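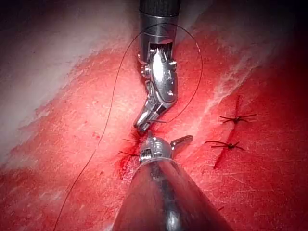

How do doctors sew inside the body?

Search this site Search Go

When your jacket has a hole, somebody can close it with a needle and thread. Doctors do a similar thing. When a part inside the body has a cut, they can sew the two sides together, and then the body makes the repair by itself. Such a sewing is called a suture. We also say "stitches."

The thread for this work is very thin. It is often a dark color, like black or blue, so the doctor can find it easily on pink and red tissue. Tissue is the soft material our body is made from.

Fingers are too big for small places. So the surgeon uses long tools with tiny jaws at the end — they open and close like the beak of a bird. Usually two tools work together. One holds the thread and the other helps to pull it and make a loop. Some of these tools have a wrist too, and it can bend almost like yours!

Does the patient feel it? No. Before the operation, the patient gets a medicine for deep sleep.

Try it at home: take a shoelace and two clothespins. Hold one clothespin in each hand and make a knot without touching the lace with your fingers. My daughter needed 13 tries. Surgeons practice knots for many years, so please be patient with yourself.

Written by Ibsa Hailu
8 comments · 64 shares
Last updated: 2025-07-31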